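Coelho Jungle Wall Mural
Drukside > Wall coverings > Murals > Animals

The Coelho mural is a printed wallpaper made from ink drawings of jungle animals and plants. It is sold by the panel, so it can cover a full bedroom wall or just the inside of an alcove or cabinet. The paper is non-woven with a matte finish. Paste goes on the wall, not on the paper, and one person can hang it, though long drops are easier with two.

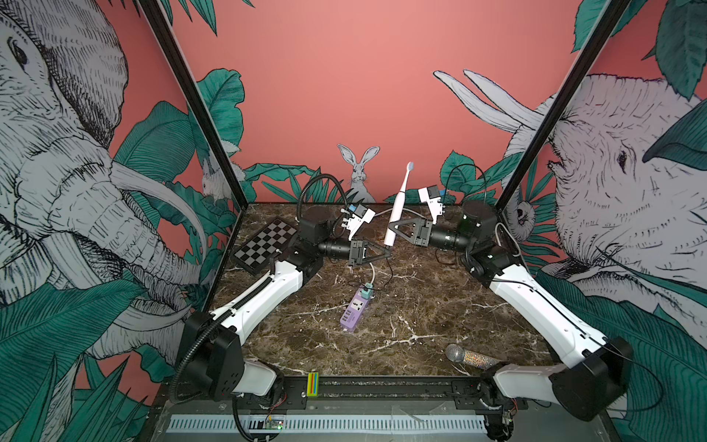 Coelho in salmon pink, with the elephants on the side walls.

Each order is printed when it comes in. The artwork is sized to the height and width you give us, and we send a proof by email before printing. Please look at the proof closely. Check where the large animals fall in relation to doors, outlets and tall furniture, and tell us if you want the drawing moved left or right. One round of changes is included in the price. After you approve the proof the order can't be changed.

Measuring
Measure the wall in at least two places in each direction and use the larger number. Old houses are rarely square. Add 5 cm to both height and width for trimming. For three connected walls, send each one as a separate measurement with a quick sketch, and we will run the design through the corners.

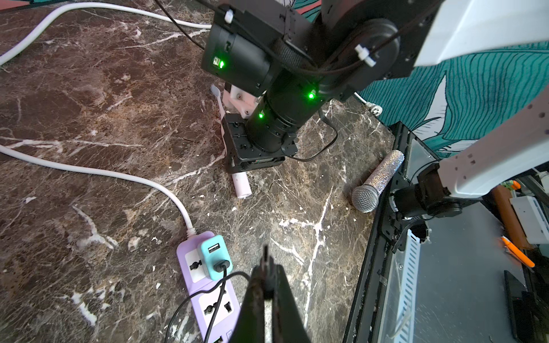 If you are covering a small space, such as the back of a bookcase, order one wide panel and cut it down. It costs less than two narrow ones and leaves you a strip for patching. Keep the offcuts either way. A reprint from a later batch can be slightly off in color, mostly in the pinks.

Preparing the wall
The wall should be clean, smooth and dry. Fill holes, sand them flush and wipe off the dust. New plaster needs a primer coat first. Glossy paint should be sanded lightly or the paste will not hold. Dark walls can show through the lighter parts of the drawing, so put on a coat of white primer before you start.

Hanging
Number the panels on the back in pencil and lay them out on the floor in order. Mark a plumb line for the first one. Roll paste onto the wall a little wider than the panel, set the top edge and smooth down from the center with a plastic smoother or a soft brush. Butt the seams - do not overlap them. Wipe paste off the front right away with a damp sponge. Trim with a new blade and change it often.

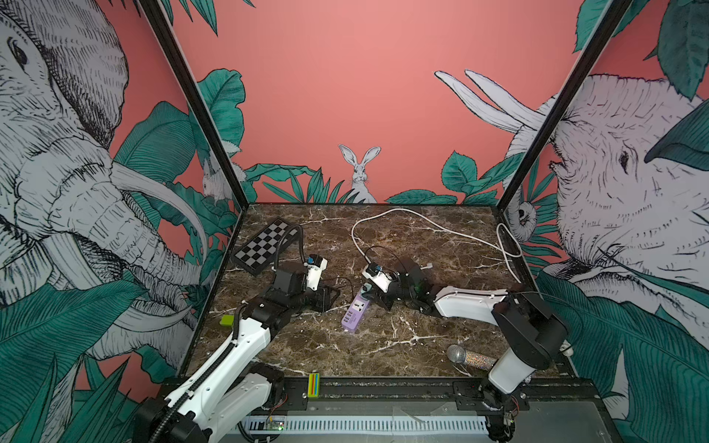
CARE AND CLEANING

Dust with a dry cloth. Marks can be wiped with a damp sponge and a drop of dish soap. Do not scrub, and keep solvents off the print. The mural is fine in a kitchen away from the stove but is not meant for showers or other places that get splashed.

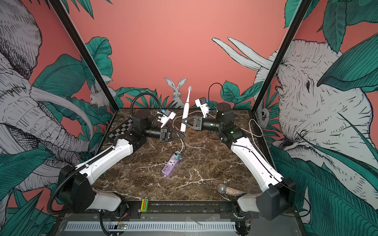 Coral-pink jungle mural with a dark brown marble tabletop.

Details
Panel width: 100 cm
Paper: non-woven, matte
Paste: Bitura ready-mixed, sold separately
Printing time: 6 working days after proof approval
Samples: one per household, letter size
Returns: faulty panels only, reported before hanging

Pickup is available from our Pollulmont store. The sage green version is sold out and will be back in June.

Page updated Thursday, April 29, 2021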